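Tirnlow Used Cars – Inspection Sheet With Comments

Vehicle: Lerkent wagon, gray, automatic
Stock number: 2495
Inspected by: Aníbal Correa
Checked again by: Dale Beaulieu
Date: 20/12/2024

We put this sheet on the page of the car so the buyer can read the same things that we read. OK means no work is needed. WATCH means the car is safe today but the part will need money later. FIXED means we found a fault and repaired it before the car went on the lot.

1. Tires and wheels

Tread depth, front: OK
Tread depth, rear: WATCH
Spare tire and jack: OK
Wheel nuts at correct torque: FIXED

Comment: The rear tires are from an older set than the front ones. They pass, but I would not plan a second winter with them. One nut on the left rear wheel was too loose. All four wheels were tightened again with the torque wrench, and Dale repeated it the next morning.

2. Brakes

Front pads: FIXED (new)
Rear pads: OK
Discs: OK, light rust on the outside edge
Parking brake: OK
Brake fluid: OK

Comment: The front pads were still legal, only just. We changed them. New pads need a little time to settle, so please brake softly for the first 200 miles. The parking brake holds the car on our ramp in both directions.

3. Lights and glass

Headlights, low and high: OK
Turn signals: OK
Brake lights: FIXED
Windshield: WATCH
Wipers and washers: OK

Comment: The center brake light had a dead bulb. There is a small stone chip in the windshield, low on the passenger side, outside the view of the driver. It was filled with resin. If it starts to grow, bring the car back and we look at it.
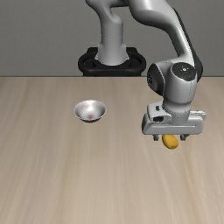

Can I bring my own mechanic before I pay?

Please do, and call one day before so that a lift is free. Your mechanic may use the lift for 35 minutes at no charge, and can take this sheet along and mark it where he or she does not agree. We have changed our comments after such a visit two times.

4. Under the hood

Engine oil: FIXED (changed, with filter)
Coolant: OK
Belts and hoses: OK
Battery: WATCH
Leaks: OK, none found

Comment: The battery passed the load test, but the result was closer to the limit than I like. For a car that sleeps outside in December this matters. We can fit a new Grurkberg battery before delivery, and the price is written on the offer.

5. Steering and suspension

Play in steering: OK
Ball joints: OK
Shocks: OK
Wheel alignment: FIXED

Comment: On the test drive the car pulled a little to the right. After the alignment it goes straight. The drive was roughly 22 miles, part of it on the highway, and I heard no knocking from the front.

6. Inside

Seat belts, all five: OK
Airbag warning light: OK, goes out after start
Heater and defroster: OK
Horn: OK
Child locks: OK
Second key: missing

Comment: The former owner gave us only one key. Dale has ordered another and it will be programmed at the desk when you collect the car. The driver seat has a worn place on the left side – not a safety matter, but you will see it.

Open points before delivery

– second key
– battery, if the buyer wants it
– rear tires, buyer to decide
– copy of this sheet in the glove box

Signed: A. Correa, D. Beaulieu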